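Glove demonstration

From the Pramwood Handbook of Learning Machines

Glove demonstration is a way of gathering examples for a learning system in which a person carries out an everyday task by hand while wearing a glove fitted with sensors. The recordings are later used to train a robot to do the same sort of task. It belongs to the wider family of methods known as learning from demonstration, and it sits somewhere between filming a person at work, which asks very little of the person, and steering a robot by remote control, which asks a good deal.

Background

People have long wished to teach machines the way they teach one another, by showing. Early efforts had a helper take hold of the robot's arm and guide it along, and this still has its admirers, though it is slow going and rather hard on the shoulders. The glove grew out of a simple wish to let the teacher's own hand do the work, with all the small adjustments of thumb and fingertip that most of us make without ever noticing them.

At Drevodthorpe, where the method was taken up with great enthusiasm, Rosine Charpentier drew up a set of household tasks known as the Kedel list. It has 12 tasks, nearly all of them homely ones (putting things away, taking them out again, passing them from one hand to the other), and each is repeated 80 times before it is counted as finished.

Method

A session usually begins with a short calibration, in which the wearer opens and closes the hand and holds it still for a moment. The wearer then performs the task again and again, and the starting places of the objects are changed between tries so that the system does not simply learn one path by heart. In the Drevodthorpe practice the objects are moved after every four tries, and a wearer rests after eight.

Two kinds of information are wanted. The sensors give the bend of the fingers, while the place and tilt of the whole hand can be worked out from printed square markers, which a camera is able to pick out from many angles. Mounting the markers on a cube helps a good deal, as one face or another is likely to stay in view when the wrist turns.
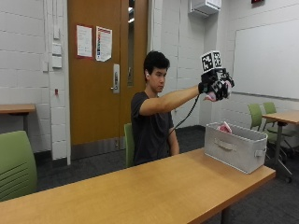

A demonstrator holding a small pink object in the sensor glove, with a marker cube on top; a fabric storage bin stands on the table.

Strengths and limits

The chief charm of the method is its ease, and newcomers tend to settle into it quickly. Its chief trouble is that a human hand and a robot hand are seldom the same shape, so the motions must be fitted from one to the other, a step called retargeting. Abimbola Okeke has argued that clumsy tries ought to be kept and labeled, and the Boyer collection follows this advice, storing dropped and fumbled objects alongside the tidy ones.

See also: Retargeting; Marker tracking; Kedel list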